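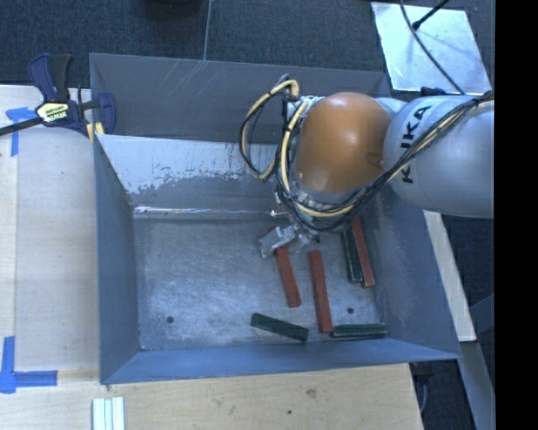
*읽는 시간 11분*

**보낸 사람:** Desta Ambaye
**받는 사람:** 시연학습 메일링 리스트
**제목:** Re: [시연학습] 통 안 블록 집기, 원격 조종으로 통일하자는 제안
**날짜:** 2021년 2월

Genalyn 님, 정리 고맙습니다. 답이 길어질 것 같아 인용을 잘라 가며 씁니다. 미리 말씀드리면 저는 아직 설득되지 않았습니다.

> Genalyn Lacson 님이 쓴 글:
>
> 지난번 회의에서 나온 이야기를 정리합니다. 손으로 팔을 잡고 끌어서 가르치는 방식은 이제 접고, 전부 원격 조종으로 통일했으면 합니다. 현재까지 모인 시연은 454건이고 그중 손으로 끌어서 만든 것이 60건입니다. 두 방식이 섞여 있으니 학습 결과를 해석하기가 어렵습니다.

섞여 있으면 해석이 어렵다는 데는 동의합니다. 그런데 거기서 곧바로 "원격 조종으로 통일"이 나오는 게 이상합니다. 한쪽으로 통일하면 해석은 쉬워지겠지요. 어느 쪽이 맞는지는 따로 따져야 할 문제인데, 보내 주신 글에는 그 비교가 없습니다. 건수가 많은 쪽으로 맞추자는 말씀이라면 그렇게 써 주시는 편이 낫겠습니다.

60건이 전체에서 적은 비중이라는 것도 압니다. 다만 그 60건은 대부분 벽 가까이에 붙은 블록입니다. 원격으로 해 보다가 잘 안 되니까 팔을 직접 잡고 보여 준 경우들이고요. 그걸 빼면 데이터가 깨끗해지는 게 맞는지, 쉬운 경우만 남는 게 아닌지 저는 모르겠습니다.

> 원격 조종의 장점은 분명합니다. 조작자의 몸이 카메라를 가리지 않고, 그리퍼 개폐 시점이 명령으로 남고, 나중에 다른 팔로 옮기기도 쉽습니다. Drastora 쪽에서도 같은 방향으로 가고 있다고 들었습니다.

몸이 가리지 않는다는 건 맞습니다. 대신 팔이 가립니다. 맨 위에 붙인 장면을 보시면, 오른쪽 끝의 빨간 블록과 그 옆에 나란히 붙은 초록 블록은 윗부분이 팔과 케이블 밑으로 들어가 있습니다. 이 시점에서는 두 블록이 어디서 끝나는지 알 수가 없어요. 집으려는 빨간 블록도 위쪽은 손가락 끝에 덮여 있고요. 사람이 통 앞에 서 있지 않아도 이 정도는 가려집니다. 조작자가 이 화면만 보고 몬다면 마지막 구간은 감으로 가는 겁니다.

손으로 끌 때는 보이지 않아도 손에 걸리는 느낌이 있습니다. 손가락이 블록 모서리를 타고 넘는지, 통 바닥에 닿아 버티는지. 지금 우리 원격 장비에는 힘 피드백이 없습니다. 11월에 Pollard 리그로 작업할 때도 이 이야기를 했는데 회의록에는 "추후 검토"로만 남아 있더군요. 추후가 언제인지 적혀 있지 않습니다.

그리퍼 개폐 시점이 명령으로 남는다는 것도 장점이긴 합니다. 그런데 명령이 나간 시점과 손가락이 실제로 닫힌 시점은 다릅니다. Jornton 드라이버로 기록한 파일을 몇 개 열어 봤는데 둘의 간격이 일정하지 않았습니다. 학습 코드는 명령 쪽을 정답으로 읽습니다. 손으로 끌 때는 옆에서 버튼을 누르니 이것도 완벽하지는 않지만, 적어도 누르는 사람이 손가락을 코앞에서 보고 있습니다.

Drastora가 같은 방향이라는 말은 근거로 치지 않겠습니다. 그쪽은 평평한 판 위에 물건을 하나씩 놓고 합니다. 우리 통은 벽이 높고 경사가 있어서 손목 각도부터 제약이 생깁니다. 남이 간다고 따라가다가 통만 그대로 남을까 봐 걱정입니다.

> 조작자 교육도 원격 쪽이 쉽습니다. 신규 인원 기준으로 30분이면 혼자 시연을 녹화할 수 있습니다.

30분이면 녹화 버튼을 누를 수 있다는 뜻이겠지요. 쓸 만한 시연을 낼 수 있다는 뜻인지는 따로 봐야 합니다. 처음 하는 분들 기록을 돌려 보면 블록 위에서 한참 멈춰 있다가 조금 내려가고, 다시 멈춥니다. 화면에서 깊이를 읽으려고 그러는 겁니다. 이걸 그대로 학습시키면 로봇도 블록 위에서 망설이는 법을 배웁니다. 멈춘 구간을 잘라 내면 된다는 의견도 있었지만, 자르는 기준을 글로 적어 주신 분은 아직 없습니다.

공정하게 말하면 손으로 끄는 쪽도 불만이 많습니다. 이 KUKA 팔은 손목 주변에 케이블 다발이 크게 돌아 나와 있어서 잡을 자리가 마땅치 않습니다. 저는 늘 주황색 커버 근처를 밀게 되는데, 그러면 팔꿈치가 제가 원하지 않는 쪽으로 따라 돕니다. 사람이 미는 힘이 힘 센서 값에 섞이는 문제도 그대로입니다. 그러니 제 말을 "손으로 끄는 게 더 낫다"로 읽지는 말아 주세요. 둘 다 미덥지 않은데 한쪽을 버리자는 결정만 빨라 보인다는 겁니다.

> 블록 배치는 지금처럼 조작자가 자유롭게 흩어 놓는 것으로 하겠습니다. 그래야 다양성이 확보됩니다.

이 부분이 제일 걸립니다. 사람은 자유롭게 놓으라고 하면 자유롭게 놓지 않습니다. 위의 배치도 긴 블록 여섯 개가 전부 통의 오른쪽 절반에 있고, 왼쪽 바닥에는 블록이 없습니다. 한 장면만 가지고 전체가 이렇다고 우길 생각은 없습니다. 다만 454건의 초기 배치를 바닥 좌표로 찍어 본 그림을 저는 받아 본 적이 없습니다. 있다면 공유해 주시고, 없다면 방식을 통일하기 전에 그것부터 했으면 합니다. 오른쪽만 배운 정책은 왼쪽에서 틀릴 텐데, 그때 가서 원격이냐 손이냐를 탓해 봐야 소용없습니다.

색도 마찬가지입니다. 빨강과 초록을 섞어 넣으면서 무엇을 먼저 집을지는 정해 두지 않았습니다. 어떤 조작자는 집기 쉬운 것부터, 어떤 조작자는 색을 맞춰서 집습니다. 같은 배치에 정답이 여러 개 들어가는 셈인데, 이건 시연 방식을 바꿔도 없어지지 않습니다.

그래서 역으로 제안합니다.

1. 초기 배치 11개를 정해 둡니다. 벽에 붙은 것, 나란히 붙은 것, 구석에 누운 것을 꼭 넣습니다.
2. 같은 조작자가 배치마다 원격으로 한 번, 손으로 끌어서 한 번 합니다. 순서는 섞습니다.
3. 집는 순서는 미리 적어 두고 그대로 따릅니다.
4. 실패한 시도를 지우지 않습니다. 지금은 실패하면 파일을 지우고 다시 찍는데, 그래서 어느 방식이 얼마나 실패하는지 알 방법이 없습니다.
5. 통의 위치는 작업대 파란 테이프에 맞추고, 클램프를 풀었다 조였으면 기록에 남깁니다.

5번은 사소해 보이지만 Ševčík 스크립트가 통의 좌표를 고정값으로 읽습니다. 통이 조금만 밀려도 예전 시연과 새 시연이 서로 다른 바닥을 가리키게 됩니다. 클램프를 다시 조인 날짜를 아시는 분은 알려 주세요. 제 노트에는 없습니다.

> 이견이 없으면 다음 주부터 적용하겠습니다.

이견 있습니다. 위의 비교가 끝날 때까지는 손으로 끄는 시연의 녹화 메뉴를 빼지 말아 주세요. 기존 60건도 폴더만 나누고 삭제는 미뤄 주시기 바랍니다. 비교해서 원격이 낫게 나오면 저도 그쪽으로 가겠습니다. 벽 쪽 블록에서도 낫다면요.

그리고 원격 쪽 기록 파일에 조작자 이름이 빠진 것이 꽤 있던데, 제 쪽 동기화 문제인지 원래 그런지 확인 부탁드립니다.

Desta

--
시연학습 메일링 리스트
답장은 목록 전체로 갑니다. 인용은 필요한 부분만 남겨 주세요.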